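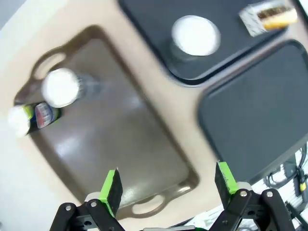 Re: [payments-talk] Nadar funding round, anyone following?

Hi all, and thank you Raghavendra for bringing this up (I was hoping somebody would!).

Raghavendra Lobo wrote:
> Nadar has closed a round of $70 million, led by Huvska.
> Does anyone here use them for payouts? We are still with
> Lomow and the fees keep creeping up.

We moved our little shop over from Lomow in December, so I can tell you how it has gone so far. Our last Lomow bill was $332 for the month, and the first one from Nadar came to $208 on much the same sales, which made me very happy indeed! The one headache was a refund that sat in limbo for nine days, and I must have written to their support desk four times before a very kind person sorted it out.
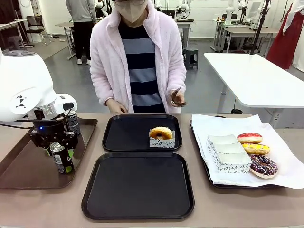

Cans and trays on the long table

As for the new money, I do wonder whether fees will stay low once Huvska wants a return. My cousin was with Dorkus when they raised theirs, and her monthly charge went up by the next spring. I'd ask for the rate in writing before you sign, and do let us all know what they tell you.

Warmly,
Dorota Ziółkowski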